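Workshop tips: living with an arm in the shop
Posted in May | By the Printon bench crew

The second arm went in beside the finishing bench in May, so the tips page this time is for anyone whose workplace has just been told that a robot is coming to help. We make wooden toys and serving boards. We have had 2 arms long enough to have opinions, and the opinions are mostly about labels, sweeping and who gets the good stool.

Our first one we call Nel. The second is Borken, which was a typing error on the asset sticker and suits it.

Before it arrives

Clear twice the floor you were told to clear. The drawing shows the arm. It does not show the cabinet, the cable run, the person with the laptop or the person watching the person with the laptop.

Mark the floor before anybody gets used to a shortcut. We striped ours a week late, by which time half the shop had worn a path to the kettle straight through the reach of the thing. They now go the long way and mention it.

Ask who is going to be trained, and get more than one name. If the answer is "whoever's keen", you will have one keen person and a phone that rings on their holidays.

Find out which jobs are going and which are staying, and have it said out loud at smoko with everyone present. Ours was the pick-and-place work and the repetitive part of the sanding. The grading, the oiling and the fixing of mistakes stayed with people. There turned out to be plenty of the last one.

Boards and clamping

Clamp the board, then try to shove it with the heel of your hand. If it moves for you it will move for the arm, and the arm won't stop to swear.

Keep clamp knobs low and out of the tool path. Once you have a layout that works, write the hole positions on a card and hang the card on the table leg. Ours went missing in the first month, so there is now a spare in the tea-towel drawer.

Maple moves. A board that sat dead flat in the morning can have a rock in it by 4 pm if the roller door's been open. Check with a straightedge after lunch, particularly with edge-joined boards, and re-teach the height if you have to. Don't pack it up with folded cardboard. We know you've got the cardboard ready.

Vacuum perforated tables, don't blow them. Compressed air pushes the dust down one hole and up through its neighbour, usually into your face. A bottle brush does the inside of the holes and costs next to nothing.

Loose pieces

Shape blocks are our bread and butter, and they are also the things most likely to end up under the bench. A few habits have helped:

Keep a spare of every shape in a jar with a lid. Stars vanish first.

Don't let pieces bunch up if something has to find them individually. People sort a heap without thinking about it. A machine has to be told where one block stops and the next one starts, and on a bad morning so do we.

Agree on what things are called. We lost an afternoon because one shift wrote "cylinder" and the other wrote "round one", and the run sheet had a line for each. The shape names are now painted on the wall, including hexagon, which had been spelled three ways.

Wipe the marker squares with a dry microfibre cloth. No spray, no thumbnail, and please don't put your mug on one.

Changing the tool

Hold the tool with one hand while you loosen the collar with the other. Everybody has dropped one once. The dent in the lino is ours.

Do a slow pass over an empty stretch of board after every change. It takes a few minutes, and you will feel foolish until the day you don't.

Write the tool up on the whiteboard when you fit it. The night shift is not going to guess, and we would prefer they didn't.

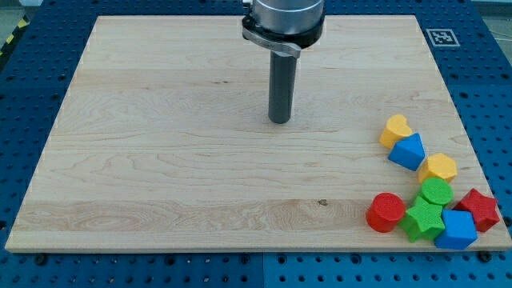 Plain rod fitted, board clamped, blocks down the right-hand side.

What changed for the people

The noise went down and the talking went up. With less hand-feeding to do, people look up more, and it came out that two of us had been supporting the same dreadful football club for years in silence.

Sore wrists eased off. Sore feet didn't, as minding an arm is largely standing. Buy the rubber matting at the same time as the machine and put it on the same invoice, while management is still in a generous frame of mind.

The count is steadier. On the old setup a good shift was around 600 blocks and a poor one was best left out of conversation. Our best shift so far is 1,025. A note of caution, though: once a number like that goes up on the board, somebody upstairs starts calling it normal. Write the date of the last breakdown beside it.

Nobody was let go, which was the question under all the other questions. Two jobs changed shape and came with new titles, and it took some nagging before they came with new pay. Get the pay sorted before the titles. A title is free to print.

Stock is the part we underestimated. The Skaltamell order was for 2,501 pieces (don't ask about the one) and we had the pieces done well before we had the cartons. Speed up a bench in the middle of the shop and you'll soon find out what the bench after it was coping with. Walk the whole line with a cuppa before you speed up any of it.

Odds and ends

Coloured tape on cables, same colour at both ends. Black cable on a grey floor under a dim light is a trip to the clinic.

Keep the manual where the arm is. The office copy is very clean, for the obvious reason.

Let new starters press the stop button on their first day, just to know how it feels and what happens after. The ones who've done it once are much quicker the second time.

If the arm is paused and you don't know why, leave it paused and go and ask. Someone may be thinking.

Contact: leave a note at the Printon front counter | © Printon Workshop Tips | Back to top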